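Tillora Building Residents' Association
Minutes of the general meeting, Feb 14, 2023

Place: ground floor hall, entrance B
Chair: Mrs. Dương (apartment 31)
Minutes: Đạt Mạc (apartment 14)
Present: 22 apartments represented, and two by written proxy. The quorum was reached.

1. Minutes of the October meeting

The minutes were read and approved with one correction. In point 4 it was written that the bicycle room is closed at night. The correct text is that the outside door of the bicycle room is closed at night, and the inside door stays open.

2. Heating

The chair informed that the company Zotell made the yearly inspection of the boiler. The boiler is in order, but the pump for entrance A is old and makes noise. Zotell offers to replace it for 3230, work included. Apartment 8 asked if a repair is possible. The chair answered that she asked the same question, and the price of a repair would be 580, without any guarantee.

There was a long discussion. Apartment 22 is of the opinion that entrance A should pay a bigger part. Apartment 8 disagreed and reminded that everybody paid for the roof above entrance B. The chair asked to return to the subject.

Vote on replacing the pump, paid from the common fund: 19 for, 3 against, 2 did not vote. Accepted.

3. Stairs and cleaning

Several residents said that the stairs in entrance A are not washed behind the radiator on the second floor. The chair will speak with the cleaning company Skuvonex. The contract with them ends in October, and it was agreed to ask for one more offer before we sign again.

Apartment 17 requested that shoes are not left on the landing. Apartment 19 said that it is only one pair. It was agreed that the landing stays free, as it is written in the house rules.

4. Garden and yard

The pear tree near the parking has a broken branch. It will be cut before spring. Apartment 5 offered to do it with his own saw — the meeting thanked him, but the branch is high and the chair prefers that a gardener does it.

The bench will be painted again in green. Apartment 26 asked for brown. Green was kept with a show of hands.

5. Water meters

The reading of the meters must be given by every apartment until the end of the month. In the last period 14 apartments did not send the numbers in time, and for them the use was estimated. Please write the numbers clearly, with the black digits only. The paper can be put in the mailbox of apartment 14 or under the door.
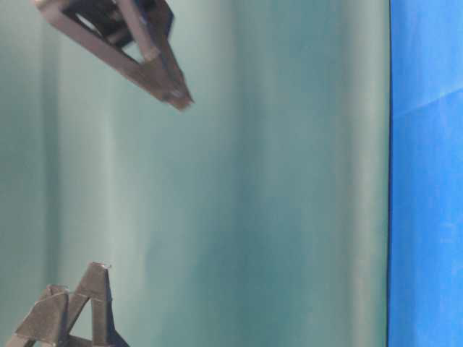

A resident who is away can ask a neighbor to read the meter, but the neighbor must sign the paper also. Apartment 11 asked what happens if the meter is behind a closed panel. The chair answered that the panel must be opened by the owner.

6. Other matters

The key for the hall now requires a deposit of 75, which is returned together with the key. Apartment 3 has still the old key and will bring it.

Apartment 29 asked about a second lamp at the garbage containers. The chair will ask for a price and inform at the next meeting — the date will be put on the board in both entrances.

The meeting was closed at 8:40 p.m.

Written by: Đạt Mạc
Checked by: Mrs. Dương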